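Hatanness depot to take textile and small appliance returns from July

Sat 9 June

The household returns depot at Hatanness will begin accepting textiles and small electrical appliances in July, under a revised contract between the Prulolham district and the operator, De Graaf. The depot currently takes glass, card, metal and garden waste only.

The new contract runs for six years. It replaces an arrangement under which residents with unwanted kettles, toasters and clothing had to take them to the larger site at Hisance, a distance of 17 miles by road. The Hisance site will continue to accept all categories and its opening hours are unchanged.

According to the contract summary, 3,359 households fall within the area served by Hatanness. Each will receive a printed card showing the accepted items and the new layout of the yard. The card is to be shown at the gate on the first visit, after which vehicle registrations will be held on file and the card will not be needed.

Textiles must be clean, dry and bagged. Shoes should be tied together in pairs. Duvets, pillows and carpet are not covered and should go to general waste at Hisance.

Small appliances are defined as mains or battery items weighing less than 10 kg. Batteries that can be taken out by hand should be removed and placed in the separate tub at the gate - items with sealed batteries can be handed in as they are, but must be declared to the attendant. Fridges, freezers and televisions remain excluded.

Traders are not covered by the change. Landlords clearing a furnished property count as traders under the contract and must book a paid slot at Hisance.
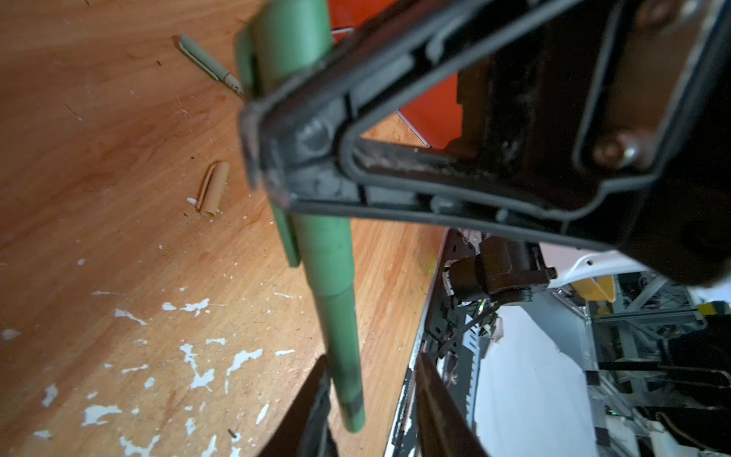

Changes to the yard

The entrance on the north side will become one-way. Vehicles will leave by the lower gate, which has been used only for skip lorries until now. Trailers are permitted on weekdays but not at weekends.

A covered bay with a floor area of 1,000 square feet is to be fitted out for the new categories. Garden waste will move to the far end of the yard while the work is carried out, and the glass banks will stay where they are.

Pedestrian access is from the lane as before.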